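Silent grip loss on the Tristia hand tool
Speaker notes, Sornuscombe site review, July 9, 2019

Slide 1 – Title
Skip the introductions. State the subject: the jaws opened under load, and the controller logged no fault.

Slide 2 – What happened
In March the endurance run on the dish transfer task stopped at cycle 1183 of a planned 1601. The jaws released during the lift. The dish dropped onto the table and rolled toward the operator side. No injury. The controller still reported "grip closed" when the operator hit the stop.

Point out that the stop was manual. The software would have carried on to the next cycle.

Slide 3 – Why the controller missed it
Grip state is inferred from motor current. Gellex firmware samples the current once at closure and holds that value until the next open command. Anything that happens in between is invisible to it.

Power to the jaw motor dropped out for 290 ms. With no brake on the drive, the return spring opened the jaws. The position encoder recorded the movement correctly, but the fault logic did not read the encoder.
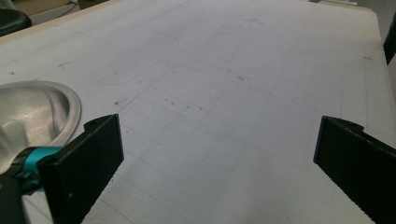
Pause for questions on the timing. Someone will ask whether the finger pads slipped first. The encoder trace says no – the opening began with the power dip, and slip alone would not move the jaws outward.

Slide 4 – Source of the dropout
Connector on the Tjoa supply board. One crimp was under-compressed and opened when the cable flexed near full extension. We reproduced it on the bench by bending the cable by hand. Of the boards pulled from stock, 2 had the same defect.

Slide 5 – Changes
Encoder position is now compared with the closure value throughout the hold. A mismatch stops the arm and latches a fault.
Supply boards get a pull test on arrival.
Strain relief added at the wrist.
The spring-open design is unchanged. A replacement drive with a brake is on order, delivery not confirmed.

Slide 6 – Still open
The full endurance run has not been repeated. Until it has, loads stay below shoulder height and the operator keeps the stop button in hand. Take questions, then hand over to the wiring session.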